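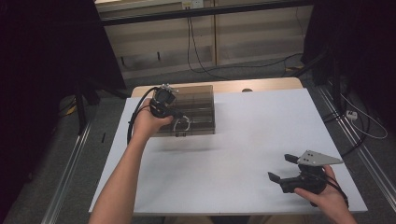 How long does it take to walk from Jiltbridge to Flimumdale? Most of a morning if you stop for tea, and I always stop for tea.

I did it again last week with my cousin Melur, who'd never been up past Skingate before (and wore completely the wrong shoes!). The old path by the reservoir is shut until the end of October, so we went over the top instead, which is 880 feet of climbing and a lot of sheep. Lovely views though, and the blackberries weren't quite finished.

We had 2 bowls of soup each at Halim, the little café by the bus stop, and got the last bus back. I'm still stiff. Melur wants to do the long loop next, so I've told her to buy some boots first.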